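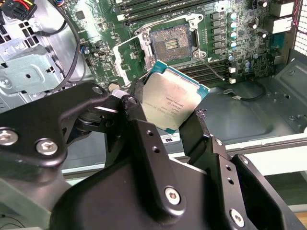

Several readers of the last edition wrote in to ask whether the whole board has to come out before the processor can be changed. Magaña put it more bluntly and wanted to know why a guide for a working computer begins on an empty bench. The steps in this section are for a board that stays in its case.

4. Fitting the processor

Before you start

Shut down, switch off at the wall and pull the power cord. Wait 7 minutes. Lay the case on its side with the board facing up. Clip your wrist strap to bare metal on the case.

1. Remove the cooler and wipe off the old paste.

2. Press the latch lever down and slightly outward, then raise it as far as it goes.

3. Open the load plate. Do not touch anything inside the socket.

4. Hold the processor by its edges only. Fingerprints on the underside can cause a poor contact.

5. Match the corner triangle on the processor with the mark for your socket in the board diagram.

6. Lower the processor straight down. Do not slide it or push on it. If it does not sit flat, lift it out and check step 5 again.
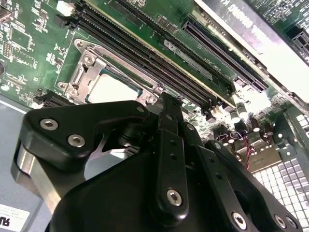
Section: Hardware > Processor > Closing the socket

7. Check that the processor sits level on all four sides, then lower the load plate over it.

8. Bring the lever down and hook it under its tab. Some resistance is normal.

CAUTION: If the lever needs more than firm thumb pressure, stop and open the plate again. A forced lever can bend contacts, and the board will have to be replaced.

9. Keep memory modules and expansion cards out of your way. Those next to the socket may be removed if your hand does not fit.

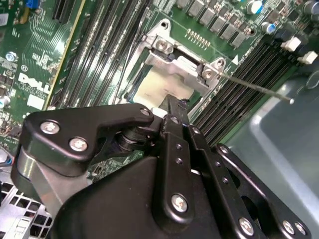

Page last changed: Wed 24 January

10. Apply Sillex paste to the center of the heat spreader. One small dot is enough.

11. Set the cooler in place and tighten its screws a little at a time, working corner to corner.

12. Plug in the fan lead before reconnecting power.

Note: Order the Gikinard paste and wipe kit as part number 345.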